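4.3 Folding and storing thin cloth items

This section covers scarves, square cloths, light table covers and other thin pieces kept on the Flilis shelf unit. Heavy items such as towels and blankets are covered in section 4.4. Fit the shelf panels and check that the unit stands level before you start (see section 2).

Before folding

1. Clear one flat surface large enough for the cloth when it is fully opened.
2. Wipe the surface and let it dry.
3. Check the cloth for pins, clips and loose threads. Cut loose threads short. Do not pull them.
4. Sort the pieces by size. Colors can be mixed in one stack.

Note: Slippery fabric moves when the next layer is laid over it. Work on a plain cotton sheet if the cloth keeps sliding.

Folding

5. Lift the cloth by one edge and let the rest hang or trail. Small creases near the edge you are holding can be smoothed out later.
6. Lay the cloth down with the patterned side facing the surface.
7. Smooth it from the center toward the edges with the flat of your hand.
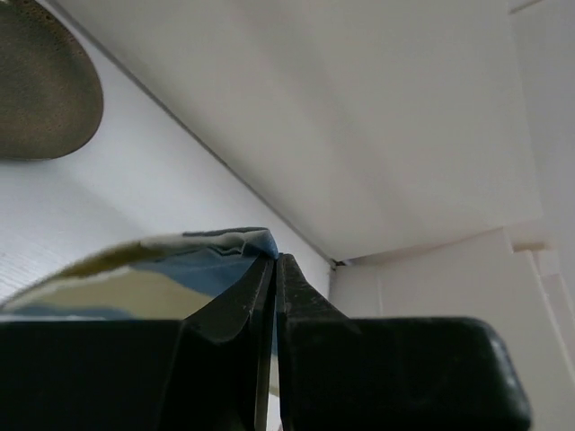

8. Fold the cloth in half along its longer side, then in half again. Line up the hems first and press the fold last.
9. Fold from the short end until the bundle is no more than 30 cm wide. The Flilis shelf takes two bundles of this width side by side.
10. Turn the bundle so that the folded edge faces the front of the shelf.

Caution: Do not use a hot iron on a cloth that is lying on a shelf panel. The panel coating can mark permanently.

Stacking

11. Place the largest bundle at the bottom.
12. Stack up to 5 bundles in one pile. Higher piles lean and tend to slip when a lower piece is taken out.
13. Leave a small gap between the pile and the back panel – a finger's width is enough.

Note: For pieces that crease easily, skip step 9 and roll the cloth loosely around a cardboard tube. Lay the roll flat. Do not stand it on end.

Refolding

Cloth left in storage for a long time takes on hard crease lines. Open each piece every 90 days and refold it along different lines. Items put away in January for the summer should be opened at least once before use.

If a shelf panel comes loose or a replacement clip is needed, contact Andolport parts service and ask for Remo Zanetti. Have the unit number ready – it is on the label under the lowest shelf.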